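I keep reading that the Vunex will do 211 miles on a charge. Mine has never got past the low end of that, and I drive like someone's aunt.

The dealer in Pradmont blamed the cold. Fine, but it was May. Then he blamed the tyres, then the software, and offered me an update for the rapid charging that was meant to "unlock" what I thought I had already paid for. I had the update. The range display went up by a bit — the distance I could drive did not.

Hendora is now promising 200 miles in a smaller, cheaper car. I'll believe it when an owner tells me. 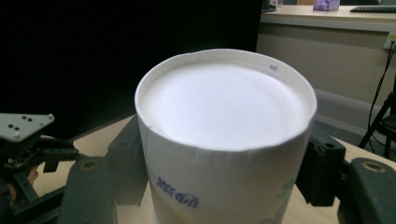 Impi Riihimäki
Writer and reluctant EV owner

My next service is in two months. I have written every trip down, all 1,329 miles, and I'm taking the notebook with me.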